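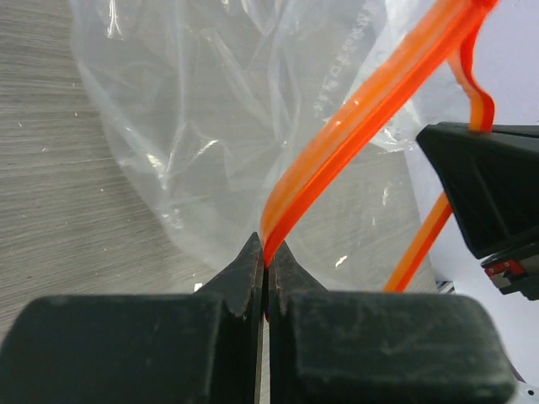
Horațiu Crăciun had been told the bags would change his life, and he had paid for 418 of them on the strength of it. They lived under the sink now, in the carton, where other people kept bleach.

"It's a zip," said Valentin Ciobanu, who had come to Eltgate to help him pack and had so far drunk two teas. "You pull it along. Children can do it."

"Children have small thumbs."

The bag lay on the table, clear and crackling, its orange strip curling up at one end as though it would sooner be elsewhere. Horațiu smoothed it down and it curled back. He spoke to it in a low voice, the way he had once spoken to a horse in Conneely, and with the same result. 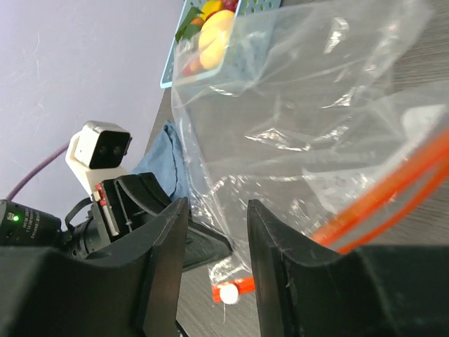 "Start with the fruit," said Valentin, nodding at the blue basket. "Fruit's easy. Put the peach in."

"The peach will bruise."

"It's going to your sister's. Everything bruises at your sister's."

Horațiu considered the peach, then the little white slider, then the crumpled blue cloth, which was meant to be going in his suitcase and had been meant to since breakfast. The coach left at five. It was a three-hour ride, and his sister would be standing at the far end of it with her arms folded.

He took hold of the slider. Valentin put his cup down, out of respect.

"Which way is shut?" asked Horațiu.

Valentin opened his mouth, looked at the bag for a while, and went to put the kettle on again.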